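Pala dosificadora de acero inoxidable Cutinov 1,000

Distribuida por Grallbridge. Fabricante: Räsänen. Línea: utensilios para granel y obrador.

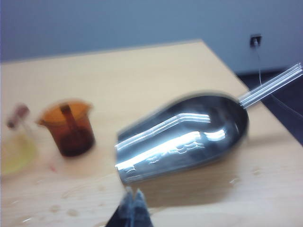
La Cutinov 1,000 es una pala de mano para dosificar producto seco a granel: harinas, azúcar, legumbre, arroz, café en grano, sal y piensos. La capacidad nominal, medida a ras con agua, es de 1,000 ml. El cuerpo forma una cubierta convexa redondeada, más ancha y abombada junto al mango, que se estrecha algo hacia la boca de corte recto. El mango, recto y esbelto, sale de la parte más ancha de la cubierta. El acabado pulido refleja con intensidad la luz del local y el entorno, lo que conviene tener en cuenta en mostradores con iluminación directa – en esos casos puede solicitarse la versión satinada.

Datos técnicos

Referencia: CTV-292
Capacidad nominal: 1,000 ml
Material del cuerpo: acero inoxidable 18/10
Material del mango: acero inoxidable
Longitud total: 292 mm
Acabado exterior: pulido
Acabado interior: pulido
Boca: corte recto, canto desbarbado
Apta para lavavajillas: sí
Apta para horno: no prevista para este uso
Unidad de venta: 1 pieza
Embalaje colectivo: 18 piezas

Uso

El volumen nominal no equivale a un peso fijo. La masa contenida depende de la densidad aparente, la granulometría y la humedad del producto. Para trabajar por peso, pese tres cargas a ras del mismo lote y tome la media. Repita la operación al cambiar de proveedor o de molienda.

En cajones y tolvas de frente abierto, introduzca la pala con la boca ligeramente inclinada hacia abajo y nivélela antes de retirarla. No la utilice para romper producto apelmazado ni como palanca para abrir sacos o tapas. El esfuerzo lateral repetido puede deformar la boca y alterar la medida a ras.

Si se manipulan alérgenos, asigne una pala a cada recipiente. El mango admite marcado con anillas de silicona Flistier (se venden por separado, seis colores). Las anillas deben retirarse para el lavado.

Limpieza y mantenimiento

Lavar antes del primer uso con agua templada y detergente neutro. Secar con paño suave, sobre todo en zonas de agua dura, donde los depósitos de cal se aprecian con facilidad sobre el pulido. No emplear lejía, estropajo metálico ni polvos abrasivos. Las huellas y los velos de grasa se eliminan con alcohol alimentario y un paño de microfibra.

El contacto prolongado con sal húmeda o salmuera puede provocar picaduras. Después de dosificar sal, aclarar y secar el mismo día. Las rayas finas de uso no afectan a la función.

Conviene revisar periódicamente la unión entre cuerpo y mango. Si hay holgura, retirar la pieza del servicio.

Variantes

CTV-292: acabado pulido, 1,000 ml
CTV-292 S: acabado satinado, 1,000 ml
CTV-292 G: acabado pulido, 3,000 ml, mango reforzado. Se suministra bajo pedido – consultar plazo.

La variante G comparte el diámetro de mango con las demás y acepta las mismas anillas. Sus medidas exteriores figuran en una hoja aparte.

Pedidos y garantía

Pedido mínimo para tarifa profesional: un embalaje colectivo. Se admiten cajas mixtas de pulido y satinado. La variante G se factura por unidad.

Garantía de dos años frente a defectos de material y fabricación. Quedan excluidos los golpes, la deformación de la boca y la corrosión por productos clorados. Para tramitar una reclamación se necesitan el número de albarán y la referencia completa.

Consultas técnicas: Mohsin Lodhi, departamento de producto, Grallbridge.

Ficha revisada: 2026-02-25. La tarifa vigente se mantiene hasta mayo.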